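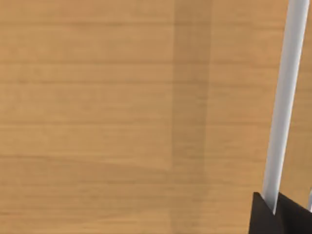

Home | Courses | Handouts | Reading Room | Contact

Writing Sea History for General Readers
Handout for Week 7: The Logbook and What to Do With It

9 min read

Bring this to the seminar, along with your marked-up pages from the Brurkeo log. If you left your pages on the bus, there are spares in the Phùng Reading Room, where they will be handed over with a look.

1. Where we left off

Last time we dealt with letters home. Letters are a pleasure to work with. People in letters complain, flirt, ask for socks and lie about the food. You could quote them all day, and several of you did.

A logbook is a different animal. The log of the Brurkeo, a coastal trading schooner that worked in and out of Ekau, runs to 303 pages, and a fair summary of most of them would be "wind." The mate who kept it had one adjective, which was "fresh," and he used it for breezes, water and, on a single memorable afternoon in May, the cook.

Your job is to get a chapter out of him.

2. What a log is for

The mate wasn't writing for you. He wrote so that the owners could see where their ship had been, how she was handled and who could be blamed if the cargo arrived damp. Keep that in view when you read. A log is a working record and, when things go badly, a legal defense drafted in advance.

Some things that follow:

- Entries get longer when trouble is near. Four lines on the securing of hatches means somebody expected to be asked about the hatches.
- Times are good, feelings are absent. You may write that the anchor dragged at 4 in the morning. You may not write that the crew's hearts sank with it.
- Positions are estimates unless he tells you how he got them. Dead reckoning after two days of fog is an opinion with numbers in it.
- The sea day and the calendar day don't always match. In many older logs the day ran from noon to noon. Check which habit your mate has before you accuse him of being in two places.

3. Plotting the voyage

Plot the track before you write a word. Use the outline chart in your packet and a pencil. Students skip this because it feels like school, then turn in drafts in which the ship sails briskly across a peninsula.

Start on the chart, then look at the same water on a globe. A flat chart is made for steering by and it does odd things to your sense of distance, particularly as you go north. Twenty minutes with a globe has cured more bad paragraphs than I have.

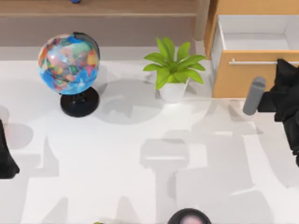 A desk globe with the countries in different colors.

One warning about modern globes and modern atlases: the borders and place names are modern too. Ekau appears in the log under two spellings and a nickname, and the nickname isn't one you'd put on a postcard. Pick one form, say so in a note at the front, and stick with it. Give the others where you quote.

4. The crew list

The list at the front of the log has 18 names. By the end of the season it accounts for fewer than that, and the mate does not always say why. "Left the ship" can cover desertion, illness, a better offer or a wedding.

Every one of you will want to follow a single sailor all the way through. Fine. It's a sound way to build a chapter and readers like it. Before you commit, go through the whole log and mark each place where your man is mentioned. If he turns up once, dropping a bucket, you do not have a main character. You have a bucket.

Choose somebody the mate disliked. He took far more trouble over those.

5. Filling the gaps

This is the section you will be graded on, so read it twice.

There will be blank stretches. The Brurkeo has one of around 3 weeks, with the pages present, ruled and perfectly empty. You have a few decent choices:

a) Say that the log is silent. One sentence is enough. Readers are grown-ups and can bear it.

b) Go to other papers. Port records, customs books, insurance claims and the logs of ships in the same water will often tell you what the weather was doing, even if they have no interest in your schooner.

c) Write about what such a crew would usually have been doing, and mark it clearly as usual practice. "Would have" is a useful phrase. It is also a drug. If you find it four times on a page, get up and walk around the building.

What you can't do is invent a storm. I mention it because every year brings at least one invented storm, generally with lightning, and last year's had a whale in it.
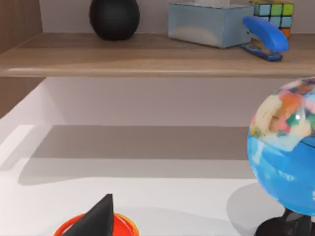
Dialogue falls under the same rule. If a person's words are in a court statement or a letter, you may use quotation marks. If they came to you in the shower, you may not. The mate's log does contain reported speech, nearly all of it cursing with the middle letters taken out, and you're welcome to that.

6. Openings

Please don't start with the wreck. I know. The wreck is the reason anyone bought the book, and there is a long tradition of opening with splintering timber and going back to "it had all begun so quietly." It can be done well. It has also been done on every other book on the shelf.

Try one of these for the seminar exercise:

- Open with the cargo being loaded. Somebody had to decide where the weight went, and that matters later.
- Open with a price. What was she carrying, what was it worth, who stood to lose?
- Open with the handwriting. It changes partway through the log. Find the page.

Length for the exercise is one side of paper. Two sides will be read as far as the bottom of the first.

7. Notes and sources

Cite the log by page and by date as the mate gives it. If his date is plainly wrong, print his and put yours in brackets. Do not tidy his spelling. "Barrils" has done nobody any harm.

Scans of the full log are on Govex under Course Files. Govex will log you out after a few minutes of reading, on the theory that you must have died, so download the file first. The index is mine and has mistakes in it. Report them and I'll fix them before the next group comes through.

For next time: finish your plotted track, bring one opening, and read the insurance correspondence to the end, including the part about the molasses.

Related handouts

Letters Home: Quoting Without Gushing
Reading a Chart When You Have Never Held One
Insurance Files for the Impatient
Court Statements and Who Wrote Them Down
Captions, Maps and Other Things Left Until Last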